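Skonance PG-65 - Pinza paralela eléctrica para brazos colaborativos

Ref. Skonance PG-65 / Distribuye: Dravton
Disponibilidad: consultar. Kit de evaluación en préstamo.

Descripción

La PG-65 es una pinza eléctrica de dos dedos paralelos, con carrera total de 65 mm y control de fuerza por corriente. Se suministra con dedos rectos intercambiables, brida adaptadora y cable de conexión. La configuración se realiza desde la consola del brazo o por puerto serie.

Está orientada a tareas de manipulación de objetos domésticos y alimentos de geometría irregular, donde la ventosa pierde estanqueidad y los dedos blandos de silicona ocupan demasiado volumen para entrar entre el objeto y el borde del plato.

Especificaciones

Carrera: 65 mm
Fuerza de agarre ajustable: de 5 a 65 N
Tensión de alimentación: 24 V CC
Realimentación: posición y corriente
Longitud de dedo estándar: 65 mm

Ensayo de aplicación: sándwich en plato

El banco de pruebas de Dravton utiliza una mesa cubierta de papel marrón, con cuadrícula de cinta azul para recolocar los objetos entre repeticiones. La tarea de referencia consiste en tomar un sándwich de pan integral y trasladarlo entre plato y bandeja.

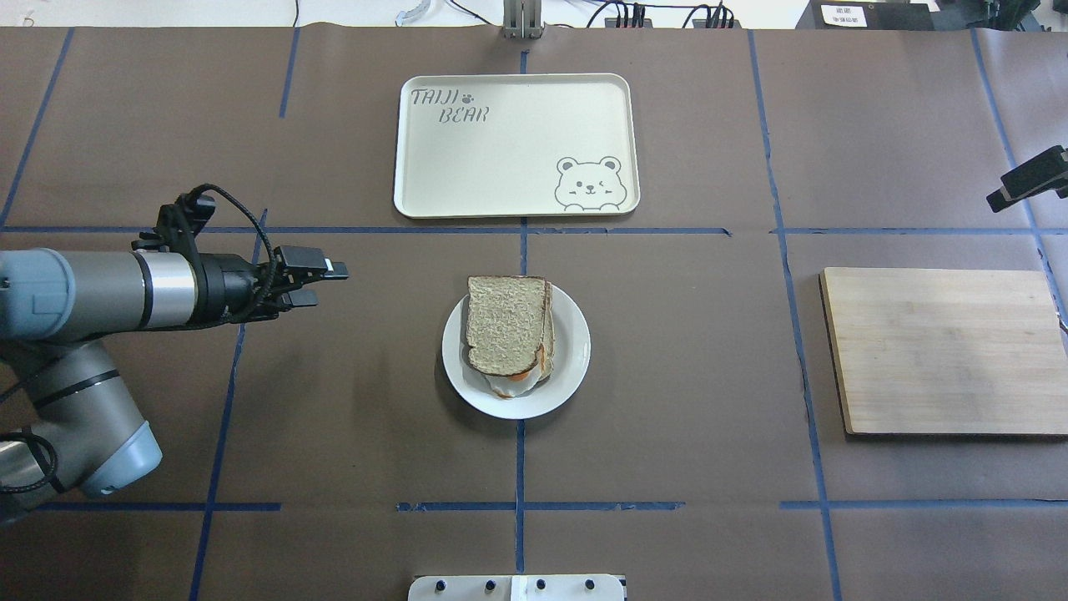
La aproximación lateral exige que el dedo inferior entre casi a ras de la superficie. Con el dedo estándar conviene limitar la velocidad en los últimos 20 mm y bajar el umbral de corriente, ya que el pan cede antes de que la pinza detecte contacto. Se ejecutaron 149 ciclos con la PG-65 y otros tantos con la Firnier F2, de carrera menor. La PG-65 registró 19 agarres fallidos, la mayoría por deslizamiento entre capas - no por falta de fuerza.

Rostam Shahbazi, responsable del ensayo, recomienda orientar los dedos en paralelo al lado corto del pan y fijar la apertura previa unos milímetros por encima del espesor medido. Una apertura excesiva alarga el cierre y desplaza la rebanada superior.

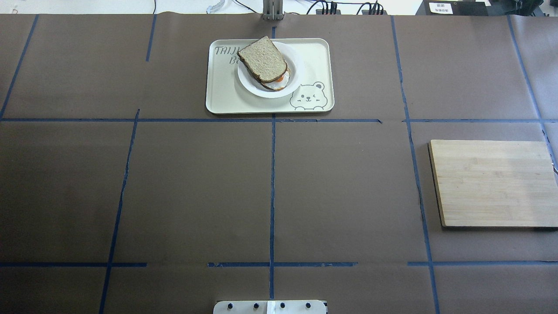

Sándwich sobre plato y bandeja, con la tabla de cortar a la derecha.

La vista desde la cabeza sirve para estimar la orientación del pan, pero el propio brazo puede ocultar el plato durante la bajada. Se recomienda añadir una cámara fija a un lado de la mesa. Ambas vistas deben calibrarse respecto a la base del brazo y revisarse si se mueve cualquiera de los soportes. 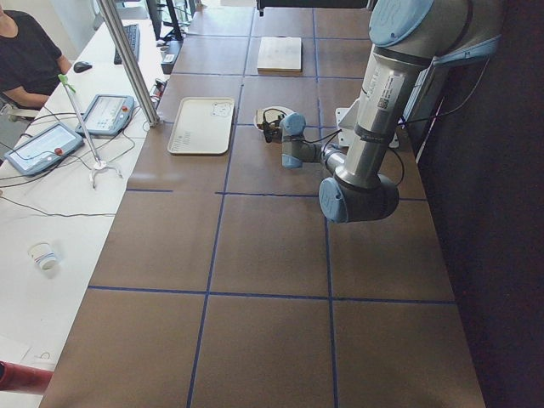

El cableado externo debe dejar holgura suficiente en la muñeca. En giros amplios, un cable corto tira del conector y altera la lectura de corriente en reposo - Mathis Hoarau, de soporte técnico, aconseja comprobarla al inicio de cada serie.

Limitaciones

Sin protección frente a líquidos. Los dedos estándar no están certificados para contacto alimentario; el ensayo anterior es solo de manipulación.

Contenido del kit de evaluación

Pinza PG-65, un par de dedos rectos, brida, cable y guía de puesta en marcha. Los dedos estrechos se piden aparte.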